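Relatório de progresso n.º 2
Projeto: braço duplo de baixo custo para tarefas de lavandaria, oficina partilhada Bustbridge
Destinatário: Fundo Lumura, linha de apoio a construções independentes
Responsável: Angharad Gwilliam
Data: 18/8/21

1. Situação geral

O robô está montado e os dois braços funcionam. A fase de construção, prevista no plano como a mais longa, está fechada. Entrámos na fase de ensaios com a máquina de lavar, que ocupa o resto do período financiado. O calendário mantém-se, com uma exceção descrita no ponto 4.

A tarefa escolhida continua a ser a da candidatura: abrir a porta da máquina, passar um objeto mole do cesto para o tambor e fechar a porta. Usamos peluches em vez de roupa nesta etapa. Têm volume, deformam-se sob pressão e mantêm uma forma que se reconhece de um ensaio para o outro. A roupa fica para setembro.

2. Posto de ensaio

A máquina de carga frontal está encostada à parede do fundo e o cesto fica no chão, mesmo à frente dela. A altura de trabalho é baixa e obrigou a refazer o suporte dos ombros, que na primeira versão não deixava as garras chegar ao fundo do cesto. A versão atual chega.

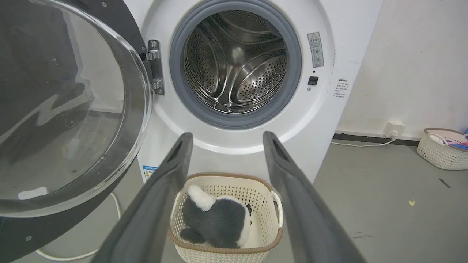 Fig. 1 — Câmara do punho, porta aberta, peluche ainda no cesto.

Com a porta aberta, o vidro bojudo fica do lado esquerdo e reduz o espaço para o braço desse lado. A regra que adotámos é simples: o braço esquerdo trata da porta e recua, o direito faz a transferência. A borracha da entrada do tambor é o ponto onde mais vezes perdemos o objeto. Se a garra entra baixa, o peluche encosta à borracha e roda entre os dedos.

Os dedos são a terceira versão. Têm uma abertura perto da ponta, que os deixa ceder um pouco ao apertar. Os anteriores eram maciços e escorregavam no pelo.

3. Ensaios realizados

Foram registadas 543 tentativas de transferência desde o último relatório. Destas, 61 foram anuladas por falha nossa (câmara desligada, cesto fora do sítio, cabo preso) e não entram nas contas. As restantes estão guardadas com o vídeo das câmaras e as posições das juntas.

O comportamento é bom quando o peluche está deitado de lado e há uma parte saliente virada para cima. Quando fica encaixado ao comprimento do cesto, a garra tende a apanhar também o rebordo. Corrigimos parte do problema baixando a velocidade de fecho, mas não todo.

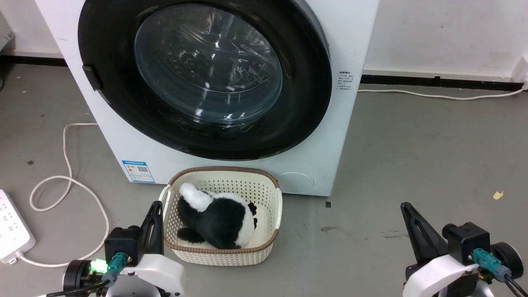 Fig. 2 — Câmara da cabeça, com as duas garras em primeiro plano e o cesto ao centro.

A vista da cabeça é a que usamos para decidir por onde pegar. As câmaras dos punhos servem para a aproximação final. A sincronização entre elas falhava no relatório anterior e está resolvida: trocámos o concentrador USB e passámos a marcar o tempo no próprio computador de controlo.

Os conectores dos motores junto às garras continuam a ser o ponto fraco da montagem elétrica. Os cabos dobram muito quando o punho roda. Queremos acrescentar uma guia impressa em cada braço antes dos ensaios com roupa.

4. Atrasos e problemas

O redutor de reserva encomendado à Hernitz ainda não foi entregue. Não impede os ensaios, mas se um dos atuais avariar paramos. Pedimos nova data de entrega e aguardamos resposta.

O reflexo no vidro da porta confunde a deteção do puxador em certas horas do dia. Por agora trabalhamos com luz artificial fixa. Ásgeirsdóttir, que faz a parte de visão, está a testar uma deteção baseada no aro escuro da porta, menos sensível ao brilho. 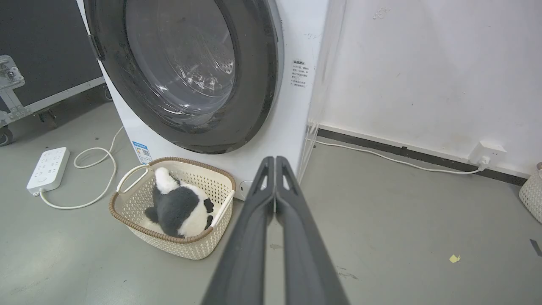 Fig. 3 — Porta fechada vista do punho, com reflexos e marcas no vidro.

Falta também arrumar a alimentação elétrica. A extensão está no chão, à esquerda do posto, e o cabo branco faz curvas até ao lado da máquina. Vai passar para uma calha junto ao rodapé.

5. Despesa

Gasto até à data: 1.716 euros, quase tudo em motores, estrutura e câmaras. Saldo disponível: 700 euros. Prevemos usar o saldo no redutor, nas guias de cabo e num segundo conjunto de dedos. Não pedimos reforço de verba.

6. Próximos passos

— Montar as guias de cabo nos dois braços.
— Fixar a extensão e a calha.
— Repetir a série com o cesto rodado.
— Iniciar em setembro os ensaios com peças de roupa, uma de cada vez.

Os registos completos e os ficheiros de desenho dos dedos seguem em anexo, na pasta partilhada com o Fundo.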